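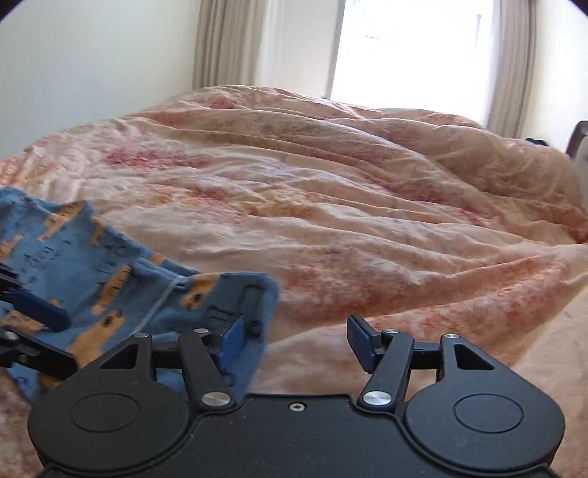
Els Wuyts wanted to know, under yesterday's post, why we don't just train one big policy end to end and stop fussing with a separate segmentation step for fabric. Fair question, Els, and it deserves more than the two lines I gave you over breakfast, so get a coffee and bear with me for a few posts.

First, where we are. The stack is called Drastcombe, and its job is picking up cloth things that are lying on top of other cloth things. A blue printed cloth on a patterned comforter, say. You and I see two objects straight away. The perception code sees a great many colored patches, and it has to decide which patches belong together.

We did try end to end! I have a soft spot for it. On a plain sheet it was lovely, smooth little reaches, hardly any dithering. Then we moved to printed bedding and it started going after the print. A coral blotch on a comforter has a nice strong outline, and a crease next to it looks an awful lot like a hem if you are a network that has mostly seen plain sheets.

The trouble was that I couldn't tell what it had got wrong. Was it the mask? The grasp point? The approach? All I had was a fingertip closing on the wrong fabric and a loss curve that looked perfectly content. With the mask as its own output I can open the log, look at one colored overlay, and know within seconds whether to bother Primo or bother myself.

(Primo Mazza owns the planner. I own the masks. This arrangement has done wonders for our friendship.)

Some numbers, for those who like them. The current evaluation set is 588 grasp attempts, all on patterned backgrounds. We sort the failures into 4 bins: wrong region, right region but bad edge, good edge but bad approach, and slipped after closing. The "bad edge" bin is by far the fullest, and it is nearly all mine, I'm afraid.

What has helped most is embarrassingly simple. We stopped asking for a grasp from a single image and now fuse 3 views before the planner gets anything. Print stays put on the surface when the viewpoint moves, while a real fold edge hides and uncovers whatever is behind it. Once the model could compare views, it stopped falling for most of the blotches.

It costs us 100 milliseconds per decision. Primo grumbled, then found he could hide nearly all of it behind the pre-grasp motion, and now he talks about it as if it had been his idea — which I am letting him have.

Still bad: cloth hanging over the side of a mound, where depth goes noisy just where we need it. Rerkilance, our replay tool, lets me scrub through those attempts with the point cloud and the mask side by side, and I spent most of Wednesday doing exactly that. I have a theory about the depth smoothing being too eager on slopes. I've had theories before.

So Els, I'm not against one big policy. I'd happily go back to it once I can ask it what it thinks is cloth and what it thinks is print. If you've got a neat way of reading that out of the middle of a network, my messages are open and I'll bring the pastries.

Next up is rerunning the slope cases with the smoothing turned down. I'll post the bins when they're in, including the ugly one.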